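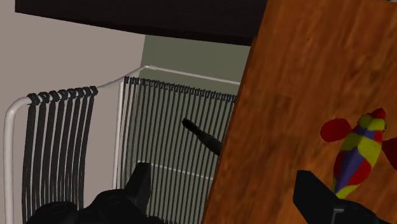 Shahnaz Herath asked in the last tutorial whether the simulated cell needs a homing routine at all, given that the joint values are known exactly at load. It does. The controller you will use in the lab session reads its joint and finger values through the same interface as a real one, and it refuses motion until the homed flag is set. If you skip the routine in simulation you will also skip it on hardware, and the second mistake costs more.

Week 9 covers the set-up of the Domness cell: one arm, one parallel gripper, one work table, one tray. Bring the notes on frames from Week 6.

9.1 Loading the cell

Open the Domness scene from the Pener folder. Do not open the copy in your home directory if you changed it for Assignment 2. Set the random seed to 447 so that everybody gets the same starting layout. Confirm that physics is paused, then load the arm, the gripper and the table in that order. The gripper inherits its mount frame from the arm's flange and will be placed at the world origin if the flange does not exist yet. A gripper on the floor in the room's centre is the usual symptom.

9.2 Base and table frames

The arm's pedestal stands on the black table and works across to the wooden one. The two tables are separate bodies, and neither is the parent of the other. The offset from the base frame to the reference corner of the wooden table is 933 mm in the configuration file. Check it against the value reported by the scene. If the two disagree, correct the file and reload; dragging the table by hand leaves the collision mesh behind – a known fault in this release of Risia.

9.3 Gripper homing

With the arm clear of both tables, run the homing routine once. The fingers open to the stop, close fully and open again. Record the closed reading. Anything other than zero means the finger meshes overlap at contact, and the correction goes in the gripper file under finger offset. Repeat the routine after each change of fingers.

9.4 Grasp check

Use the multicoloured object. It is a harder test than the calibration block, as its outline is irregular and the contact points shift when the wrist rotates. Approach with the wrist vertical, close at low force, lift clear of the wood and hold. Log finger width and contact force for the whole hold. A slow drift in width with constant force points to the friction setting. A sudden change in both points to a contact being dropped by the solver, in which case halve the time step and repeat.

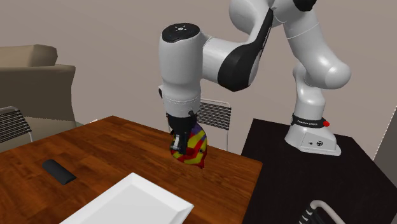 9.5 FAULTS AND RESETS

Arm will not move after loading: homed flag not set. See 9.3.

Object jitters between the fingers: closing force too high for the contact stiffness. Reduce the force first and leave the stiffness alone.

Object passes through the tabletop on release: collision mesh displaced. See 9.2.

Arm stops short over the tray: the tray's clearance volume has been left at its default height. Edit it in the Siriwardena planner panel and save before replanning.

A reset returns the joints to the load pose but keeps the finger offset. A full reload clears both, so write the offset to file beforehand.

Submit the grasp log and your edited gripper file together. Questions on marking go to Obaidul Barua.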